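4. What customers of an acquired printer notice

4.1 Setting

The announcement that Hernon had bought Baltia ran to four paragraphs and used the word "integrated" in three of them. Hernon was the larger firm, a commercial printer with a mailing operation, a data department and a habit of calling itself a communications partner. Baltia made signs, banners and store displays in a building with a leaking loading dock, and called itself a sign shop. The two had been passing each other work for years, mostly on good terms. The press release described the deal as a natural next step, as press releases in this trade nearly always do; we have yet to find one that describes an unnatural one.

Our interest in this section is narrow. Section 3 dealt with what the managers of the two firms expected from the purchase. We turn now to the people who order the printing, and to what they could tell us about the first year after their supplier changed hands. The working assumption in the literature on small acquisitions is that customers respond to price first and to service second. We held this assumption ourselves until we began reading the order correspondence.

The material consists of 2,142 orders placed with the Baltia plant in the twelve months after the closing, along with the messages attached to them. We had hoped for a matching set from the year before. Baltia's older records turned out to live in a job-ticket program whose export function produced a single column of text with the dates removed, and in a set of binders. We used the binders. They gave us 1,709 orders complete enough to compare, and a lasting respect for the person who had filled them in, whose sevens and ones are distinguishable on every page.

4.2 Prices

Prices rose, though not where customers looked for them. The charge for a standard vinyl banner was the same in November as it had been at the closing. What changed was the invoice. Baltia had billed a job as one line with one number. Hernon's system broke the same job into material, setup, finishing, handling and proofing, and it would not allow a line to be left at zero, so each of them acquired a small sum. Customers who compared totals found a modest increase. Customers who read the lines found five things to object to, and did.

The most common complaint concerned proofing. Under the old arrangement a proof was a picture sent by email with the message "ok?" and the customer wrote back "ok". Under the new one, the proof sat behind a login, carried a disclaimer longer than most of the signs being proofed, and expired after a set time. Several customers let their first proof expire without knowing that proofs could. Their orders then moved to a queue called Dormant, which the plant staff could see but could not edit. Getting an order out of Dormant required a call to Hernon, where the person answering had usually not been told that Baltia's orders could get in there.

We mention this at length because it explains a pattern that at first looked like flight. In the third and fourth months the number of repeat orders fell sharply, and the Hernon managers we spoke with took it as a verdict on the new prices. They ordered a discount. The discount went out by email to all customers, including those whose orders were at that moment sitting in Dormant, and it offered them ten percent off their next one. Some replied. The replies are the liveliest prose in our data set.

Once the dormant orders were released and counted in the month they had been placed, most of the drop disappeared. What remained was small and was concentrated among buyers of very short runs, the restaurants and churches and school plays that want two posters by Thursday's rehearsal or its equivalent. For them the handling line mattered. It cost as much as the poster.

4.3 Names

A second finding was unplanned. We had coded each message for the name the customer used for the supplier, meaning to throw the variable away. It proved to be the best predictor we had of whether a customer stayed.

Hernon had kept the Baltia name for a transition period and then replaced it with "Hernon Visual", in a typeface that the plant was obliged to print on its own new sign. (The sign was made in-house, went through proofing, and expired once.) Customers were told of the change by letter. The great majority went on writing "Baltia" in their messages, and the group that did so placed follow-up orders at close to the old rate. Those who took up the new name promptly were more likely to have left by the end of the year. We had expected the reverse, as had the consultancy that chose the typeface.

Our reading is that customers who went on saying "Baltia" were writing to a person at the plant, usually the same one as before, and that the name on the building was of little concern to them. Those who wrote "Hernon Visual" were writing to the general address. They had followed the letter's instructions, and the letter's instructions led to the queue. In other words, the customers who were paying the closest attention to the integration were the ones who got the full benefit of it.

A few cases sit awkwardly with this account. One regional furniture chain used the new name from the first day, never had an order delayed, and doubled its spending. Its buyer had previously worked at a firm that went through two mergers of this type and told us she telephones everybody about everything. We have left the chain in the sample, where it does our significance levels no favors.

4.4 A comparison case

To see whether the Baltia results were peculiar to Baltia, we looked more briefly at Ayala, a maker of trade-show displays bought in the same period by a packaging group. The purchase was similar in size. The handling was different mainly through neglect: the group was busy with a larger acquisition, and for most of the year it forgot to integrate Ayala at all. Ayala kept its invoices, its telephone number and its name. Its minimum run for printed fabric stayed at 500, in spite of a group policy setting it at 3,000, which had been mailed to a previous address.

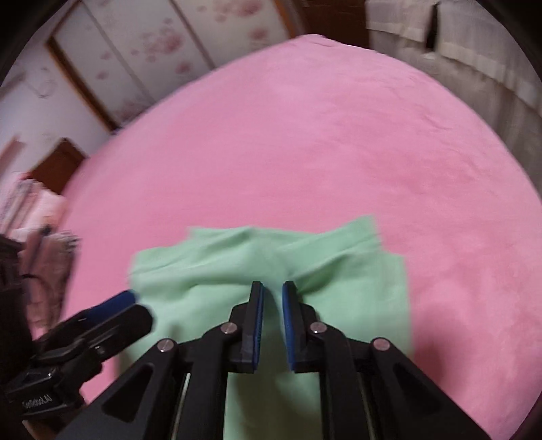
Figure 4.

Retention at Ayala over the year was higher than at Baltia on every measure we used. It would be pleasant to conclude that the best way to integrate a small printer is to mislay it, and one of the group's managers proposed this to us as a strategy, with what we took to be a straight face. The evidence will not carry that much. Ayala sells to fewer and larger buyers, most of them tied to exhibition schedules that leave little time for shopping around, and its customers might have stayed through a good deal of mistreatment. The group has since remembered the firm and is rolling out a shared ordering platform called Golamness. We have asked for permission to follow the results and have been given a login, which has expired.

4.5 Limits of the data

Three cautions apply to everything in this section. The first is that the binders and the later system do not count an order in the same way. A customer who wanted four signs in two sizes was one order in the binders and could be as many as four in the system, depending on who typed it. We merged such entries by hand where the delivery address and the date matched, and we will have missed some.

The second is that messages are not opinions. People write to a printer when something is wrong or when something is urgent, and the contented are nearly invisible in our material. A customer who received a correct banner on time typically produced no text at all.

The last concerns telephone calls, of which there is no record at either plant beyond the occasional pencil note. Judging by the notes, calls settled most of the difficulties that the messages describe. We return to them in Section 5, where the interviews with the plant staff give a fuller picture of who was calling whom, and how often the answer was to ignore the letter.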